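Huvomis workshop visit: the home-built gripper people
Posted 23/10/2019

I went out to the Huvomis shared workshop because Toivo Vuorinen kept telling me I should see the gripper before writing anything more about home automation. I have written some unkind things about home automation. I own a curtain motor that opens the curtains at night.

The workshop is up a flight of stairs behind a tile store. Membership costs 70 a month, and for that you get a bench, the drill press, two printers and a kettle. On the evening I came there were members working on a loom, a boat radio and a thing for watering tomatoes. The gripper lives at the far end, where Radu Avram and Jarlath Scanlon have been building since April.

The plan is in two halves. First comes a hand-held gripper, which a person carries around and uses to do chores while a camera on it records everything. Then comes Clollo, an arm that is supposed to learn those chores from the recordings. The first half exists. Clollo is a base plate, a shoulder joint and a box of motors still in their bags.

Radu did most of the talking. He told me they have 2338 recordings so far, nearly all of them picking something up and putting it down again. I asked how many different somethings. Six, he said, and then Jarlath said two of those were the same mug in different colors. They don't have a figure yet for how well any of it transfers to an arm, there being no arm. I wrote that down and Radu watched me write it down.

I was given a turn. The thing is heavier toward the front than I would like, and my wrist knew about it after a few minutes. Closing it is easy. Knowing how hard you have closed it is another matter, and I put a dent in a paper cup that I was told was fine. Jarlath says the next handle will be better balanced. The last one was also going to be better balanced, according to the log pinned over the bench.

What I did like was how much of it can be taken apart. The finger pads have screw holes, the pivot has a proper brass bushing in it, and Jarlath is happy to talk about wear for as long as you let him. The pads are the weak point. They get rubbed on everything, and he has a jar of old ones he won't throw out.

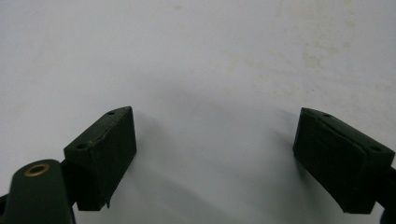
The fingers open, with the brass bushing at lower left. Note the ragged edge along the top of the left pad.

Parts have cost them over 200, not counting the motors, which Radu would not discuss. A ready-made gripper was considered and turned down. I'm not sure that was the right call if the goal is an arm that does chores -- but I suspect the goal is partly to have a bench to go to after work, and I can't argue with that.

They plan to have Clollo moving by next April. I have said I'll come back and bring my own mug. Parking behind the tile store is free after six, and the street door sticks, so push.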